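Robotics > Teaching and Demonstrations
Tagged: teleoperation, hand-guiding, small parts

Hand guiding or remote control for putting a CPU and memory back in a PC?

Posted by Hiwot Nigatu, 22 December 2022
1,975 views

I'm recording demonstrations for a job on old desktop towers. The arm picks the CPU from a tray, sets it in the socket, then picks the memory module and puts it in a slot. So far I've done 50 runs by hand guiding, with the arm in free-drive and me holding it near the wrist. The CPU part is poor. When the learned policy gets close to the socket it drifts sideways and stops.

My hand is also in the wrist camera view for much of each run. Should I switch to remote control, or keep going until I have 1,000? 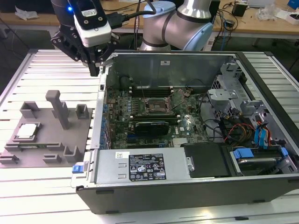 Tower on its side, socket lever up, CPU and memory module in the tray at left.

The controller software is Vutex, if that matters. I have a Hinon hand controller but haven't set it up yet.

3 comments

Lemlem Bogale
Switch now. If your hand is in the camera view while you record and missing when the policy runs, the policy is getting pictures it never trained on. More runs of the same kind won't fix that.

For the socket, scale the hand controller down so a big hand movement gives a small gripper movement. Stop above the socket, line up, then go straight down. Do it the same way every time. I'd also record the CPU and the memory as 2 separate tasks. Pushing a module into a slot takes a lot more force than placing a chip, and you don't want the two mixed up.

Keep the old runs for the pick from the tray if your hand is out of view there.

Marked helpful: 14

Feven Gebremichael
We just hand guide everything and it works ok. Maybe your tray is moving? Bolt it down.

Embla Tveit
Agree with Lemlem on scaling. Check your free-drive payload setting too. If the gripper and camera weight is wrong the arm sags or creeps while you guide it, and that goes into the recording. Practice on a dead board first, because LGA socket pins bend very easily.

Marked helpful: 6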